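Print this page
E-mail this page

Unit 4: Minority Governments and the Confidence Convention

Reading for this unit: course packet, chapter 4. Students should bring the seat table handed out in Unit 3.

1. Terms

A majority government is formed by a party holding more than half the seats in the lower house. A minority government holds fewer than half and depends on members of other parties to pass its budget and its main bills. A coalition differs from both, in that two or more parties share cabinet posts under a written agreement.

The confidence convention requires a government to keep the support of the elected house. If it loses a confidence vote, the head of government either resigns or asks for a new election. The convention is largely unwritten in the older Westminster systems and is set out in law in several newer ones.

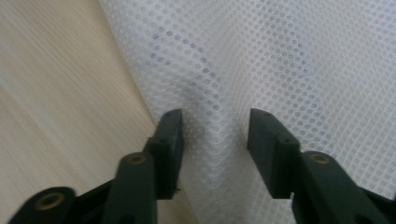

Party discipline is the means by which leaders secure the votes of their own members. It is strongest where the leader controls nominations and weakest where local associations choose candidates freely. Students often picture a caucus as a solid block. A closer comparison is a light mesh fabric like the one shown, full of small holes in regular rows and gathered into a fold: it holds together as one sheet, yet there are openings all the way across it. Absences, abstentions and free votes are the openings in a caucus, and a minority government must account for each of them before a division is called.

2. The Citora exercise

The seminar will use the hypothetical legislature of Citora, which has 90 seats. The governing Tralik Party is 10 seats short of half. The Dranadex Alliance is the official opposition, and the remaining members sit with smaller parties or as independents.

Each group will prepare a one-page memorandum on the following:

(a) whether the government should seek a formal support agreement or negotiate bill by bill;
(b) which bills should be declared matters of confidence;
(c) the position of the member for Pillai, an independent elected by a margin of 469 votes.

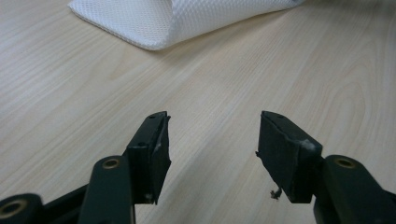 White mesh fabric on a wooden tabletop.

3. Support agreements

A support agreement commonly states how long it will last, which votes it covers and how disputes are to be settled. The smaller party usually receives policy commitments and remains outside cabinet. It may still vote against the government on matters the agreement does not cover. Such agreements are political in nature, and courts have generally been reluctant to enforce them.

Memoranda should not exceed 2000 words including notes. Submit one copy per group before the seminar.

Related items
Unit 3: Electoral Systems and Seat Shares
Unit 5: The Role of the Speaker
Unit 6: Dissolution and Caretaker Periods
Guide to Writing a Policy Memorandum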